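Search this site Go
October – by the Moynihan Home desk

Jaltura 26 Kitchen Table: Review

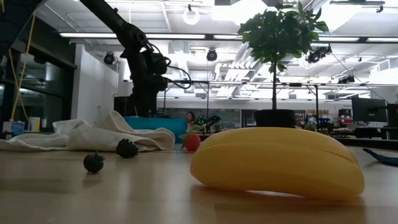
Toy fruit on a light wooden tabletop.

The Jaltura 26 sells for 799 through Gurnano and ships in two cartons. Assembly took one person around 7 hours with the supplied hex key, mostly because the leg brackets must be shimmed before the bolts will seat. Once tightened, the frame does not rack under side load. The leaf slides need silicone spray – the manual omits this. The older Zorko table had a better latch but sagged at the center joint. Warranty is five years on the frame and excludes the finish. Replacement feet are sold only as a full set.

Rating: good, with reservations about the slides.

We use cookies to improve your visit. Accept Manage settings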